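3.2 Collection by the student teams

The Stutine course asks each team to record 242 folding episodes with hand-held grippers in an ordinary room. Grading depends on the count, a rule that has done more for attendance than any lecture. Teams work in pairs, one gripper per hand, and fold on whatever surface the room offers.

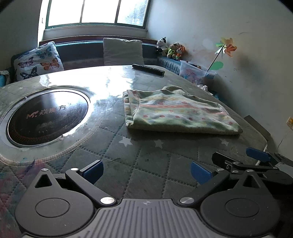
Glare proved a harder opponent than cloth. Under a bright window the Collero tracker lost its pose in around 4 of every 242 episodes, usually the ones the students liked best. We kept these in the Vallum split, where they continue to lower everyone's scores.

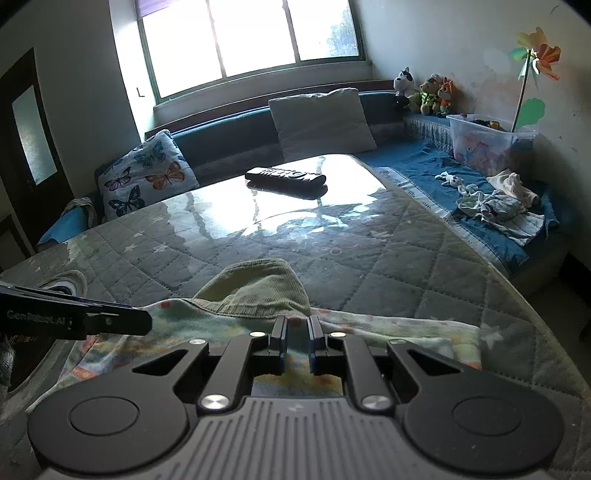
Figure 2. Gripper fingers in front of a rumpled pale green cloth, with window light on the glossy surface beyond.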